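October 2022
By Nokuthula Jacobs
6 comments | 474 shares

Re-securing a loose carpet edge at a doorway

A carpet edge that lifts at a doorway has usually come off the gripper strip. The strip can be reused if it is firm and the pins are straight.

Vacuum the area and pull the loose edge back by hand. Check the strip along its full length. If it moves, nail it down again with masonry nails on concrete or ring-shank nails on wood. Leave a gap slightly narrower than the carpet thickness between strip and threshold.

Trim frayed backing with a hooked blade, cutting from the underside. On striped or ribbed carpet, follow one line of the pattern so the edge stays square to the door. Seal the cut with latex seam adhesive and let it cure for 60 minutes.

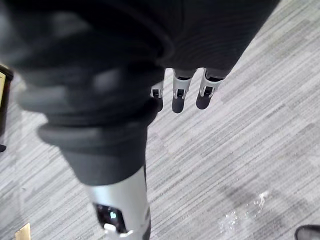 Set the knee kicker six inches from the strip and adjust the teeth to reach the backing without touching the pad. Push forward in short strokes, starting at the center of the doorway and working toward each jamb. Press the carpet onto the pins after each stroke. Tuck the remaining edge into the gap with a stair tool, then refit the threshold bar.

We use cookies to improve this site. Accept | Settings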